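Workshop notebook, Pedness manipulation bench
Entry for June — open afternoon, visitors from Stutusport
Written up by Bogumił Duda, with additions from Bianca Crăciun

Purpose of the visit

The group from the Stutusport health service asked to see a two-fingered arm take mixed pharmacy goods out of an ordinary household container. Their interest is in home medicine reviews, where a resident's supplies arrive in whatever box was at hand, and a staff member must take everything out, read each label and put it all back. They had seen the Plikano video earlier in the year and wished to see the work done on a plain table without a prepared fixture.

It was agreed beforehand that the afternoon would be run as a demonstration and would not be counted towards the bench results. The trials are nevertheless recorded below, as several of them bear on the grasp settings we have been arguing over since autumn.

Setting up

The bench was cleared by noon and the wrist camera calibrated twice. The first calibration was discarded after a cable clip was found resting against the mount. Finger pads are the black pair fitted last month. Closing force was left at setting 7 for the whole afternoon, and approach speed was held to 40 millimetres per second at the request of the safety officer, as visitors would be standing nearer to the arm than is customary.

Bianca Crăciun ran the arm. I kept the log and spoke to the visitors. The planner was the Serrano branch, build 755. The newer build was available but has not been through the full set of checks, and neither of us wished to put it in front of guests.

The overhead lights were left on, which gives a glare patch on the tabletop. We have discussed a matte cover on several occasions. The visitors had asked for ordinary conditions and the glare was therefore left alone.

Order of the demonstration

The programme given to visitors on arrival read as follows.

Introduction to the bench and the stop buttons
Wrist camera view on the large monitor
Approach to the container
Removal of items, one at a time
Label reading
Questions

Approach to the container

The planner's first task is to settle on which part of the container is wall and which part is contents. With clear plastic this remains our weakest point. The depth reading passes through the side and returns whatever is behind it, so that an item pressed against the inside of the wall may be reported as lying outside it. Bianca explained this to the visitors at the monitor, and one of them asked whether an opaque tub would solve the matter. It would help, although residents will go on using what they have.

We have found the rim to be the most dependable feature. It reflects strongly, and the edge finder takes hold of it even when the wall beneath is lost altogether. The planner fits a closed outline to the rim, draws a margin inside it, and permits the fingers to descend only within that margin. The margin is presently generous, and the consequence is that anything leaning against the wall cannot be reached without a nudge first.

During the second approach Bianca held the arm in place so that the visitors could compare the monitor with the bench. The blue box marked "Vapo" was the intended first pick. Its lettering is large and the label reader had no difficulty with it, tilt notwithstanding. The fingers were open wide, with the right one over the edge of the container and the left over bare table, and several guests remarked that they had expected the arm to centre itself over the goods.
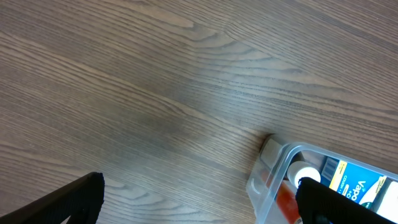 Removal of items

Trial 1. Blue box. The fingers closed on the narrow faces and the box came up on the first attempt. It rotated slightly in the grasp and was set down on its side. Accepted.

Trial 2. White cylindrical item. The planner proposed a top grasp, which was carried out, and the item slipped at the height of the rim and dropped back into the container. A second attempt with the grasp lowered was successful. The rounded top is the likely cause. I would ask that the height offset be looked at before the same grasp is used again.

Trial 3. White package at the side. Refused by the planner as being too near the wall. Bianca allowed the nudge routine to run and the package was then picked without difficulty. The visitors were more interested in the refusal than in the pick, and asked how a staff member would know that the arm had declined an item and had not simply missed it. At present the reason is written to the log and nowhere else. This ought to be shown on the monitor.

Trial 4. Tan rectangular item at the back corner. Two attempts, both abandoned. The depth reading placed its near face beyond the container wall and no permitted grasp was found. Removed by hand so that the programme could continue.

Trial 5. Orange-red item. Picked on the first attempt, with more travel than was needed. The arm went up to the clearance height, returned to the start position and only then moved to the set-down area. Bianca believes this is left over from the old homing rule and will check.

The container moved on the table during trial 3 by a small amount. The outline was refitted before trial 4, so this does not account for the failure there.

Label reading

Items were presented to the wrist camera after removal. The reader works from the barcode where one can be found and from the printed name otherwise. The barcode on the blue box was read at once. We were asked whether the arm could read an expiry date, and replied that it could not do so with any reliability. Embossed dates on carton flaps are a particular difficulty. The visitors regarded expiry dates as the greater part of the task, and I have noted this as the most useful remark of the day.

Questions

The discussion ran to more than 40 minutes. The principal matters raised were these.

Whether the arm could return items to the container in the order in which they were found. It cannot at present, though the log holds the order and the work would not be large.

Whether the fingers may be wiped down between residents. The pads have not been tested with the cleaning product used by the service. A spare pair will be set aside for the purpose.

Whether the bench could be brought to Stutusport. The arm and its stand could be moved, but the floor loading there would need to be confirmed, as their building dates from 1905 and the consulting rooms are upstairs.

Follow-up

Bianca to review the height offset for rounded tops, and the homing rule — both before the next bench session.
Bogumił to draft a short message panel for refused items and circulate it for comment.
Spare finger pads to be labelled and kept in the second drawer.
The clear container is to stay on the bench with its contents, for repeat attempts at the back corner.
Depth logs from trial 4 have been copied to the shared folder under the Serrano build number.

Note added by B. Crăciun: the homing rule was indeed still active. Switched off in the bench configuration, and trial 5 is to be repeated.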